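Gap between two couches - what do you do with yours?
Forum: Small Spaces

nkmassawe
Just moved into a rental in Treltlow and I'm loving the lounge room! Two grey couches with a gap in the corner though, and I keep losing remotes down there. Ideas?

bohdan_k
Basket! Best 200 I ever saved was skipping the fancy side table - mine's perfect for throws.
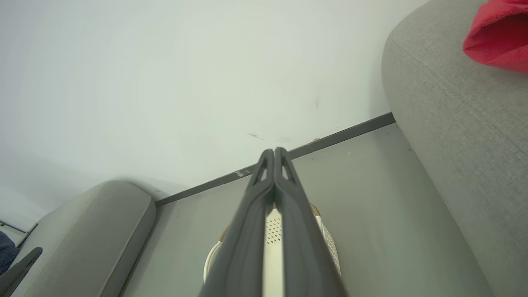
Throws live better low down than folded over a couch back, in my opinion, and the kids will use them if they can reach. A round woven one sits nicely on the floor between the two arms, and the pale rim goes with the light grey fabric. The red thing over the arm is my favourite bit of colour in there.

verbruggen_fan
Gotta disagree, baskets on the floor are dust magnets. Narrow shelf, every time.

bohdan_k
Fair, but you can pick a basket up and vacuum!

nkmassawe
Sold on the basket. Off to measure the gap this arvo.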